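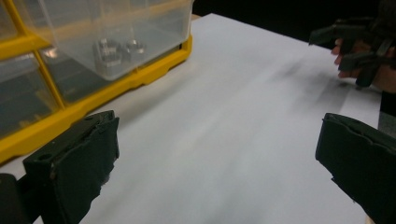
Changes to Household Recycling and Drop-Off Service

Residents of the Charbonneau district will see several changes to recycling collection beginning in September. The changes follow the review of the service carried out last winter and apply to all single-family homes and to apartment buildings with fewer than 10 units. Larger buildings will continue under their current agreements.

Paper and cardboard will be collected every second week in place of the present weekly schedule. Glass, metal and plastic containers will still be collected weekly. Carts must be at the curb by 6:30 a.m. and should be brought in by the evening of collection day. Carts left out overnight block the sidewalk on Wadis Street in particular, and the district asks residents there to take special care.

The number of streets served by the evening truck will rise to 104. Households on the added streets will receive a printed card with their new collection time. Those who have not received a card by the end of the month should contact the district office, which will mail a replacement at no charge.

Small Items at the Gridonov Road Center

The Gridonov Road drop-off center now accepts small household items that should not be placed in carts. These include batteries, light bulbs, printer cartridges, short lengths of cable, and loose hardware such as screws, hinges and brackets. Items should be sorted before arrival. Bags of mixed material cannot be taken at the counter and will be returned to the visitor.

Batteries require separate handling. Residents are asked to cover the ends of each battery with clear tape and to keep damaged or swollen batteries apart from the rest. Car batteries are not accepted at Gridonov Road and should be taken to the Zomow transfer station.
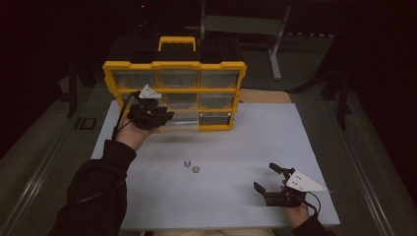 A parts organizer with clear drawers and a carry handle.

Usable hardware received at the center will be set aside for the district's repair program, which lends tools and supplies to residents at no cost. Loans are limited to 2 items per household at one time and may be renewed once by telephone. The program made 1,000 loans in its last full year, and its hours have been extended to 7:00 p.m. on weekdays as a result.

Proof of address is required on a first visit to the center. A utility bill, lease or library card will be accepted. Residents who are unable to travel to Gridonov Road may request a pickup of small items through the district office. Pickup requests for October will be accepted from the middle of September.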